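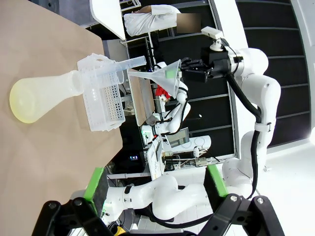 Edwards

I'm the whole of the editorial department at Tason Family Papers, and also the packing department, and on bad weeks the complaints department. We help people write down their lives for the relatives who will one day wish they'd asked.

Tason began when my grandmother left behind 54 notebooks. Most of them were about the price of fish. One, squeezed in near the end, told how she crossed the country at nineteen to marry a man she had met twice, and changed her mind on the platform. (She married him the following September. He never mentioned the platform, so either he forgave her or he was on the wrong one.) I typed it up for the cousins, a cousin's neighbour wanted the same for her father, and I have been typing ever since.

We have now made more than 630 books. Most run to 100 pages or so, though one gentleman needed two volumes to get himself out of primary school. You can send us letters, tapes, recipe cards or a carrier bag of scraps. If you'd sooner talk, we'll ring you in the morning, when the memory is fresh, and let you ramble.

We don't tidy up your grammar unless you ask. We do check the spelling of villages and in-laws, as both hold grudges.

Our plain edition is called the Emon, and the one with the cloth cover and the ribbon is the Bruletti. The words inside are the same. People who order the Emon tend to come back for the ribbon – I've stopped arguing with them.

The office is up 2 flights of stairs above a shoe repairer. Ring the lower bell. The upper one is his.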